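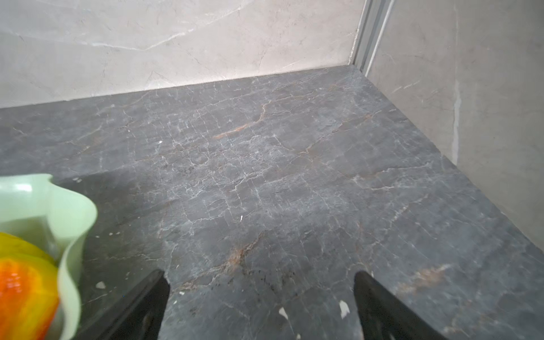
Imelda Dagdag asks that the checklist be run again after any change of operator, even in the middle of a shift, because the last person's speed settings stay loaded on the leader arm.

Climidus > Teaching stations > Countertop tasks > Pre-session safety check

Station: Abella, remote control and hand guiding
Revision: January 2026

1. Emergency stop pressed and released at both posts. OK.
2. Gripper fingers open at start. OK. Fingertips free of contact with the stone before the arm is enabled.
3. Wrist camera view live on the operator's screen. OK. Delay not measured today.
4. Countertop wiped. NOT OK. White flecks and black specks on the surface. Clean before recording.
5. Green container in reach of the arm, contents inside. OK.
6. Corner and walls entered as keep-out zones. OK. Metal trim included in the zone.
7. Hand guiding: force limit set, free hand away from the wrist joint. OK.
8. Remote control: leader and follower arms matched before the clutch is engaged. OK on try 2. First try rejected by the controller.
9. Session log opened under number 209. OK.

Result: hold until item 4 is cleared. Next full inspection in March.
Checked by Rochelle Villanueva

Comments (2)

Fundetti
Item 8 needs a limit on tries. We stop at 2 and re-home both arms.

Riralside
Does item 7 apply if the task is taught by remote control only? Our operators skip it and the log then shows a blank line.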